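Durton Town FC Supporters' Trust - Frequently Asked Questions

Last updated Jan 18, 2023

Who can join the Trust?

Anyone who follows Durton Town. You do not need a season ticket and you do not need to live in Durton. Members under 16 join as juniors and cannot vote at the annual meeting.

Is the Trust part of the club?

No. The Trust is run by its members and has its own bank account. It owns a small number of shares in the club and has one seat on the board as an observer. Our observer can speak at board meetings but does not vote.

How many members are there?

We passed 1,000 in December, counting juniors. The number usually goes up before a cup run and drops a little over the summer when renewals are due.

How do I get tickets for away games?

Away tickets go on sale through the club ticket office, not through us. Season ticket holders get the first two days, Trust members get the next two, and anything left goes on general sale. Have your membership number ready when you call. If a game is listed as all-ticket, you cannot pay at the gate.

How many tickets do we get for the Rondden game?

Rondden have given us 500 seats behind the south goal. Last season's allocation was larger, but part of that stand is closed this year. There is a limit of 4 tickets per person.

Do you run buses to away games?

Yes, to every league game and most cup games. Buses leave from the Bae Road parking lot. Departure times are posted on the website the week before. We book one bus to start with and add a second if the first one fills up. Roughly 80 people traveled with us to the last Durker game, so book early for that one.

Can I bring alcohol on the bus?

No. The bus company does not allow it and the driver can refuse to leave. Food and soft drinks are fine - please take your trash with you.

What happens if a game is called off?

If the game is called off before the bus leaves, your seat moves to the new date or you can ask for your money back. If it is called off after we have left, we cannot refund the fare, as the bus still has to be paid for. Match tickets stay valid for the rearranged game. Refunds on match tickets are handled by the home club.

Why was the Durker game moved?

The pitch inspection failed twice. The league then had to find an open date, and both clubs still had cup replays to play. The Trust asked for a weekend date and was turned down.

Does the Trust have a say in team selection or transfers?

No. Those are matters for the manager and the board. We do pass on members' questions, and a written summary of each meeting with the club goes out by email.

What are membership fees spent on?

Most of the money goes toward bus deposits, printing and the youth team travel fund. Whatever is left at the end of the season goes into the share fund. Accounts are presented at the annual meeting and any member can ask for a copy.

Can I stand for election?

Yes, if you are an adult and have been a member for a full year. You need two other members to nominate you. Forms have to be in two weeks before the annual meeting.

I have changed my address. Who do I tell?

Use the contact form and include your membership number. The club keeps a separate list, so season ticket holders should let the ticket office know as well.

My membership card has not arrived. What should I do?

Cards are mailed in batches, so allow three weeks. Your membership starts the day you pay, and your confirmation email works as proof until the card comes.
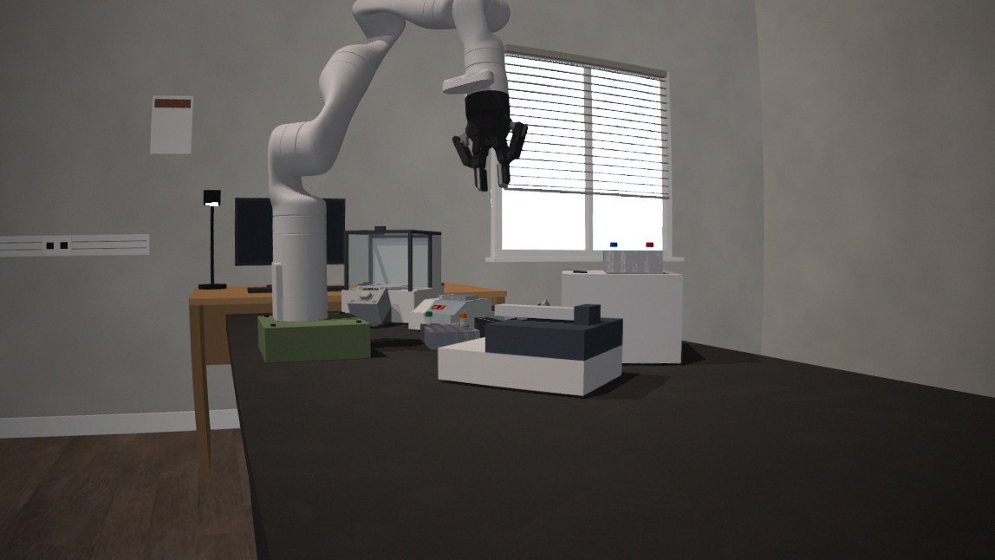
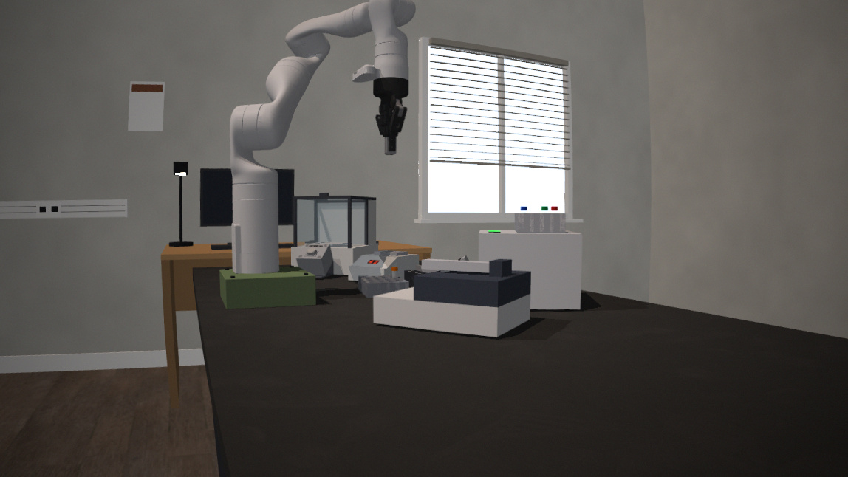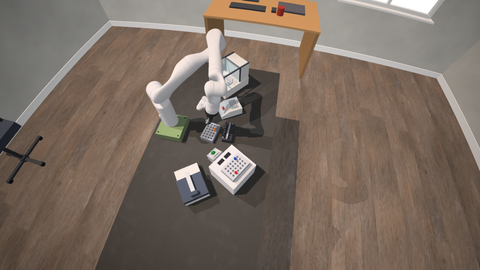
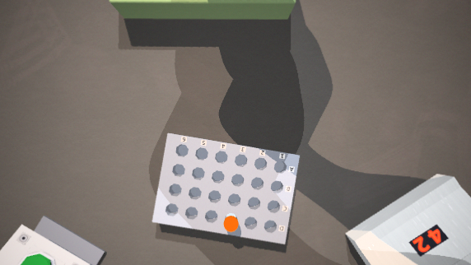

Computer renderings. Top three: white robot arm on a green base. Bottom: peg board with an orange disc.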